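Litter, carpets and a change of bin bags

I've been meaning to write something about rubbish for a while. Not the council sort, just the stuff that ends up on the floor of any shared room by Saturday teatime: tissues, snack wrappers, the odd bottle, paper bowls from lunch. I had a go at working out a better way of dealing with it this month and these are my notes.

The first thing I changed was the bags. I'd been buying the Nelix black ones, a box of 300, and they're fine, but you can't see what's gone in. With clear bags you can spot the cardboard and plastic bottles before the whole lot is tied up and carried out. The clear ones I bought are by Kartha. They're thinner and they crackle, and the top flops shut unless both sides of the rim are held. So it's a job for two hands, plus a third to pick things up, and I haven't solved that one yet.
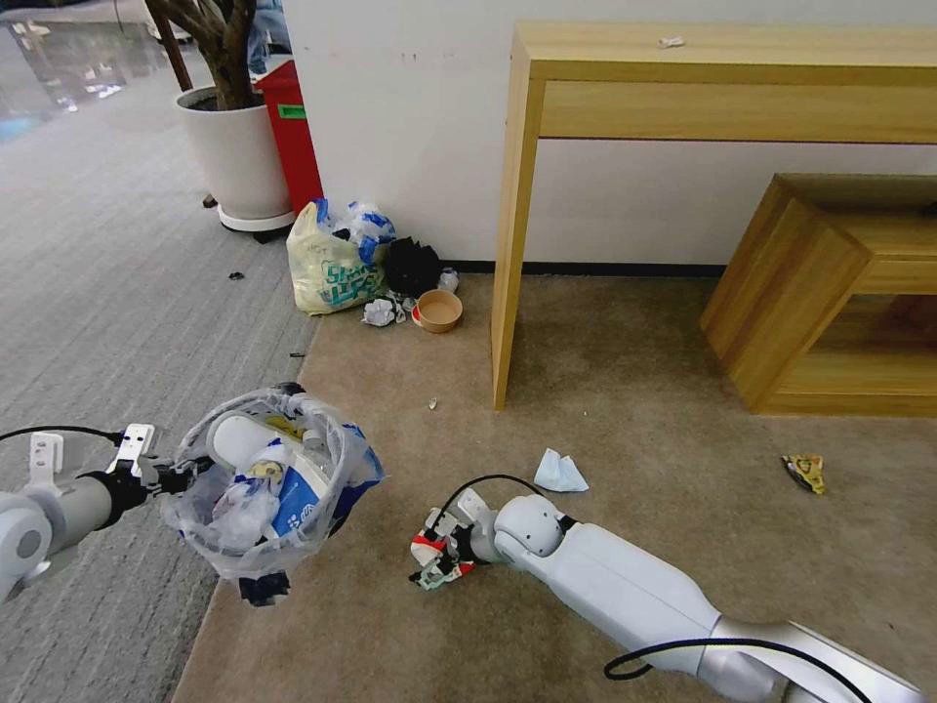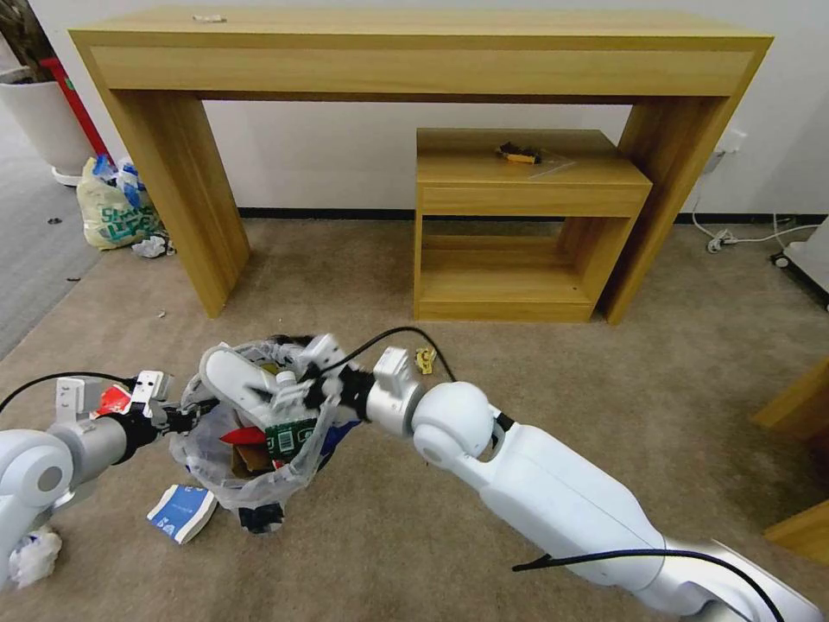 Moklow Notes, no. 13

Carpet is harder to clear than a hard floor. Bottles and boxes are easy enough. Tissues are all right too, if they're crumpled up and not trodden flat. It's the small wrappers and crumbs that get left, and a pale beige carpet shows every one of them. I now do the big things first, then the wrappers, then go over it with the vacuum. If I start with the vacuum it finds a bit of film within a minute and I'm on my knees with the hose off.

The other thing is where the full bags go. Mine always end up against the wall, with odds and ends piled on top and a paper bowl in front, and they stay there until somebody needs to get past. A bin close by doesn't make much difference once a pile has started. I've set myself a rule that a full bag goes straight out, and I've kept to it most days.

Tabletops need checking as well. A light wood console is a natural place to put down one small scrap, and then it's there all week. I do the tables before the floor now.

I looked at a litter picker from Statside, the sort with a trigger handle. It would save some bending, but I'm not convinced it would get hold of a flat wrapper on carpet, so I've left it for now. If anyone has used one indoors, leave a comment.

Next time it'll be the vacuum filters, which are overdue.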